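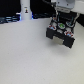 Week 6: Reading a Parish Rate Book

Posted in August by Abdul-Rahman Nutsugah | 3 comments | 23 shares

Search this site Enter keywords Go

A rate book lists what each household was asked to pay towards the poor, the roads or the church. The Bromport books survive in a long run with few gaps. Most pages follow the same layout: occupier, owner, type of property, value, sum due, sum paid.

Start with the heading. It gives the rate in the pound and the period covered. Two rates were sometimes raised in one year, so the same family can appear twice without having moved.

Occupier and owner are separate columns and are easily mixed up. A dash or "ditto" under owner refers to the line above, even across a page break. In the second Bromport book the clerk also writes "self" when the occupier owned the house.

"Void" means the property was empty when the list was made. "Excused" means the household was judged too poor to pay. Keep the two apart in your notes, as they answer different questions.

The order of entries usually follows the collector's walk. If you can fix the inn and the mill on a map, the houses between them can often be placed as well. This fails at Salcedo Row, where new cottages were added at the back of the book.

Values were not revised often. A house may carry the same figure for decades after being rebuilt, so do not use value alone as a measure of wealth.

For the seminar

Read the Vakow transcript, which has 400 entries. Choose one street and follow it through 3 successive rates. Note each change of occupier and every void. Bring your table on paper.

Further reading is on the module list under "Local taxation". The glossary of clerks' abbreviations is on page 23 of the course pack.

Share | Print | 3 comments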